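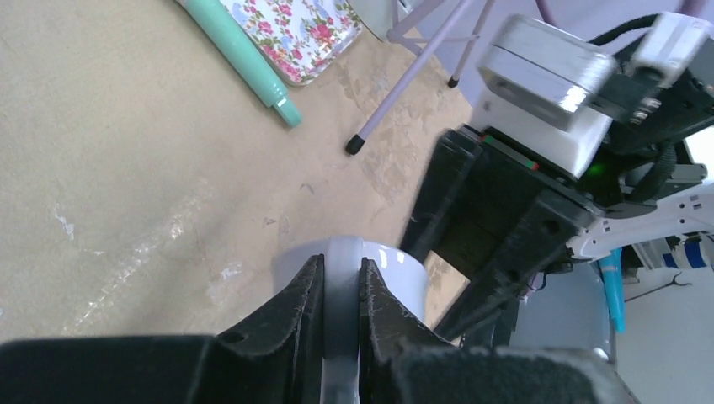 4. What stains and wear can and cannot tell us

4.1 The claim

The idea that a work surface keeps a readable record of its use is old and popular. Furniture dealers rely on it, and so do insurance adjusters, school inspectors and people buying a used kitchen table. In its strong form, set out in the Zesine handbook and repeated in most of the training material that followed, the claim is that a person with a little practice can look at a bench or counter top and say how long it has been used, how hard, and whether it was looked after. The handbook gives a scale for this, running from "fresh" to "spent," with descriptions of each step and advice on how to tell one from the next.

We began this work with doubts about the strong form and have ended it with more of them. The weaker claim, that some surfaces look more used than others and that people largely agree on which ones, is not in dispute. Anyone can confirm it by walking through a hardware store and then through a garage. What we question is the step from "looks more used" to "has been used more," which the handbook takes in a single sentence and never comes back to.

4.2 Agreement is not accuracy

Most of the support for the scale comes from agreement studies. Raters are shown a set of surfaces, they place each one on the scale, and the authors report that the ratings cluster. The Prinesov trial is the best known of these and the one cited most often in favor of the method. It had 70 raters, a sensible number, and its agreement figures are high. We have no quarrel with how they were worked out.

The trouble is that none of the surfaces in the trial had a known history. The raters were compared with each other and with the trial's own lead rater, whose judgment was treated as the right answer. A group of people trained from the same handbook, by the same person, will tend to agree whether or not the handbook is correct. If it told them that dark rings mean long use, they would find dark rings and report long use, and the agreement figure would come out just as high. Rocha made this point in his comment on the trial and was told in the reply that the lead rater had many years in the trade. That may be so. It still leaves the question where it was.

A proper test needs surfaces whose histories were written down at the time by somebody with no interest in the outcome. These are hard to find. People keep receipts for the table and sometimes a note of when it was refinished, but very few keep a log of what was done on it.

4.3 The Porkenham records

The Porkenham night school is an exception. Its craft rooms were run on a booking system, and each bench had a card on which users signed in, wrote down the hours and named the kind of work. The cards were kept for billing, which makes them more trustworthy than a record made for research, though billing has its own problems and we take these up below. In all, 473 bench cards survived in a state we could read. Benches that had been moved between rooms, or whose numbers had been painted over, were left out before any rating was done.

The rating was carried out in August 2019, before the rooms were cleared. Two raters trained on the Zesine scale worked separately, without seeing the cards. We then set their ratings beside the logged hours.

The match was poor. Benches logged for long hours of paper cutting and bookbinding were often placed near the "fresh" end. Some benches with very short hours were called "spent," and in nearly every such case the card showed dyeing, varnishing or plaster work. One afternoon with a leaking can of wood stain will do more to the look of a pale top than years of folding paper. This is hardly a surprise when said out loud, and the handbook does include a warning about "unusual spills." It gives no way of spotting one, though, and our raters did not believe they were looking at unusual spills. They believed they were looking at age.

The raters did agree with each other, and strongly. We mention this because it repeats the Prinesov result almost exactly, on benches where we can see that much of the shared opinion was wrong.

4.4 Light patches

Dark marks have had most of the attention. Light marks are worse. On a tan or beige top, a whitish patch may be a place where the finish has been rubbed away, a place where something pale has dried on, or a place that was cleaned with the wrong product. The handbook treats the first of these as the normal case and calls it "honest wear." Zein's later guide follows suit and adds that patches toward the middle of a top point to steady use by a seated or standing worker.
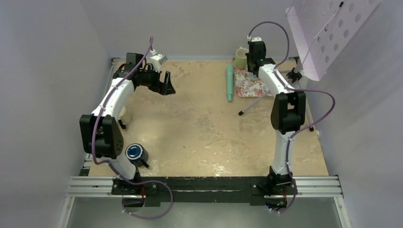 Zein's argument runs like this. Hands and tools return to the same place, the finish thins there first, and so a pale area in the middle marks where the work was done. Each step is reasonable taken alone. But people also wipe the middle of a table more than its corners, put hot dishes down there, and start scrubbing there when they have decided to scrub. A pale area in the middle fits all of these. It would be a useful sign only if the other causes left their marks somewhere else, and no evidence is offered that they do.

The top in Figure 2 is a fair sample of the difficulty. Its finish is beige, streaked with whitish worn patches, and there are faint darker blotches over the middle and lower area. A reader of the Zesine handbook would have a good deal to say about it and would probably say it with confidence. We would say that it is stained and worn, and stop there. The marks do not come with dates, and a surface of this kind could be brought to much the same state by several different routes. We have tried describing it both ways to colleagues — once as the product of long, careful use and once as the product of short, careless use — and both accounts were accepted without protest.

We do not offer that as an experiment. It was done over lunch, with people who had no reason to argue. It did, however, make us less willing to trust the short case histories that take up a third of Zein's guide, all of which were written after the owner had already told the author how the table had been used.

4.5 Objections

Three replies to our reading are likely, and we will take them in order of strength.

The weakest is that our raters were not good enough. They completed the full course and passed it. If passing the course does not make a person able to use the scale, the course should say so before taking the fee.

Somewhat better is the reply that craft rooms are a hard case, full of dyes and glues, and that the scale was meant for kitchens and offices. There is something to this. We would expect a closer match where every surface gets the same kind of treatment. The handbook, however, makes no such limit, and its own worked pages include a potter's bench and a workbench from a bicycle shop. A kitchen is also less uniform than it sounds. Turmeric and beet juice are found there too.

The best objection concerns our cards. Because people paid by the hour, some will have signed out early and kept working. Others probably shared a bench under one name. Both habits would make the logged hours too low, and we cannot say by how much. If the cheating fell evenly across all kinds of work, it would blur the comparison without tilting it. If the dyers cheated far more than the bookbinders, part of our result would shrink. We looked for signs of this in the cards and found none, but a well-hidden habit would leave no sign. We would welcome a set of records from a place where the hours cost nothing.

4.6 What remains

A modest use of surface marks can be defended. They can show that something happened, and now and then what it was: a scorch ring needs a hot object, and a row of shallow cuts needs a blade. They can help decide whether a top should be sanded or replaced, a decision that depends on its present state and needs no history at all. For these purposes a plain written description does the job, and we see little gain in turning it into a number on a scale.

For estimates of age or hours of use, we advise against the Zesine scale in its current form. Sellers will keep using something like it, and buyers will keep paying more for a table that looks as if it has had an interesting life. That is their business. The December revision of the handbook is said to include a new chapter on spills. We have asked for the data behind it and have so far received a copy of the table of contents.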